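Serving snacks, one packet at a time

Brodie Donnelly teaches the evening robotics class at the Kouris technical college, and he chose the task for this term himself. The students must program a pair of arms to serve a snack from a tray. "It sounds like a joke," he told me, "but a wrapper is a hard thing for a beginner. It shines, it bends, and it has no clear edge for the software."

The class has 17 students, most of them with day jobs. They call their project Purkumwood, a name which came from a spelling mistake in the first report and stayed.
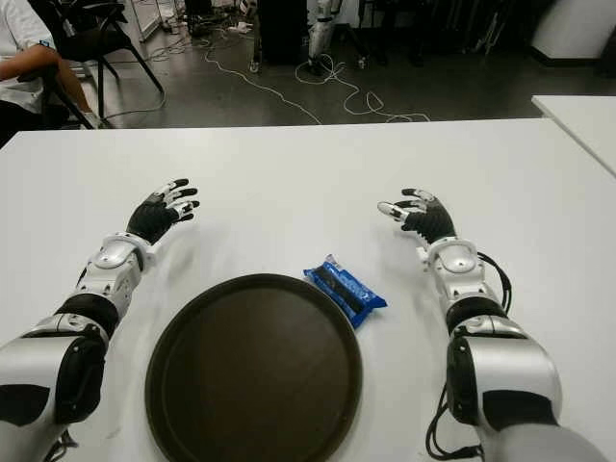
Donnelly said that the students wanted to start with both hands at the same time. He did not allow it. "First one hand, slowly. When they can explain to me every movement, then we speak about two." Each group keeps a paper notebook, and by January they had written down 172 attempts. He reads all of them – also the bad ones, which he finds more useful.

I asked what is the most common mistake. "The height," he answered. "They look at the packet and they forget the table. Coming down 2 millimeters too far is enough to spoil the evening." 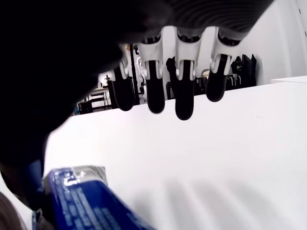

The fingers over the blue packet, with the table below.

The final presentation counts for 70 percent of the grade, and families are invited. Donnelly does not plan to make the task easier before that day. "They asked me for a box with straight sides," he said. "I told them – next term, maybe."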